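Getting Letters, Parcels and Petitions Out of the House
Household tips from the Pundmont page, October 2018

Our post office counter now shares a wall with the hot pies at Prendergast, and there is a bill, a plan or a consultation about its future every other year. I have no influence over any of it. What I do control is the state of my kitchen table, from which every parcel, postal vote form and cross letter to the council has to set off. These are the habits that have stuck.

Keep one drawer for post

Ours is the second one down, under the cutlery. It holds stamps, brown tape, a black marker, a cheap tape measure and the scales when they aren't weighing flour. Anything else that gets in (batteries, takeaway menus, the key to a shed we no longer own) is thrown out on the first of the month. If your household is like mine, write POST on the front. It won't stop them, but you'll have the moral advantage.

Fold down the end of the tape

Every time you tear a piece off the roll, turn the end under by a fingernail's width. I went years picking at the roll like a man defusing a bomb. If the end has already vanished, run a blunt pencil lightly round the roll and feel for the bump. A few seconds over a warm radiator will loosen tape that splits into ribbons.

Weigh it at home

Kitchen scales are near enough for letters and small packets. Put a mixing bowl on first, set the scales to zero, then stand the parcel in the bowl so you can still read the dial. My test weight is an unopened 100 g bar of chocolate, which goes on before anything important. Do this before lunch. A test weight with two squares missing is no use to the Royal Mail or to you.

If you come out within a whisker of the next price up, look at your packing before you pay. Newspaper is heavy. So is the catalogue you slipped down the side to stop things rattling.

Cut the box down

A half-empty box gets squashed, and a box stuffed with socks gets you a puzzled phone call. Measure the contents, score a line round the inside of the box at that height with the back of a knife, slit the four corners down to the line and fold the flaps in. It looks homemade. So did everything my grandmother posted, and it all arrived.

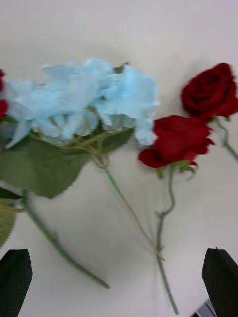 Save the offcuts, too. A flat piece of card in an envelope will keep a school certificate from being creased, and two pieces taped face to face make a decent sleeve for photographs.

Write the address twice

Once on the outside, in marker, and once on a slip of paper inside, on top of the contents. Labels come off in the rain and marker rubs, particularly on shiny tape. If you have to write over tape, use a ballpoint on a plain sticker and put clear tape over that. Your own address goes on the back, smaller. People leave this off because it seems fussy, then spend July asking where the birthday present went.

Letters to those in charge

I write a fair number of these, mostly on the subject of the pillar box at the Arusia end of the village, which has been tied up in a black bag since before the last council election. A few things I have learned at the kitchen table:

Write it in the evening and post it the next day. The second reading will remove at least one adjective.

Keep it to one side of paper. The clerk has a pile.

Ask for one thing. If you ask for the pillar box back and also mention the bins, you will get a leaflet on bins.

Keep a copy. A photo on your phone will do, or an old-fashioned carbon if you still have a pad of it, as I do, for reasons nobody in the house will discuss.

Put the date at the top. When they reply saying they have only just heard of the problem, you will enjoy having it.

Petition sheets

When we got up a petition about the counter's opening hours we collected 128 names, and lost 3 of them to a cup of tea. Sheets now live in a plastic wallet, with a clipboard and two pens tied on with string. Rule the lines wider than you think, as some people sign like they are conducting an orchestra. A bulldog clip at the bottom as well as the top stops the pages flapping on a windy doorstep.

If a sheet does get wet, lay it between two clean tea towels and put a heavy book on top overnight. Ironing works on plain pencil but makes a mess of gel pen, and of the ironing board cover.

Postal votes

Open the envelope the day it arrives and read the instructions, all of them, even the page that looks like the page before. Put everything back in the same envelope and stand it by the kettle. Never put it in the fruit bowl. Ours is where paperwork goes to be forgotten, and I once found a Promano guarantee card in there for a toaster we'd buried with full honours.

Check the last collection time on the box before you set out. The plate on ours is hard to read without glasses, so I have it written inside the drawer lid, next to the price of a second-class stamp, crossed out and corrected more often than I'd like.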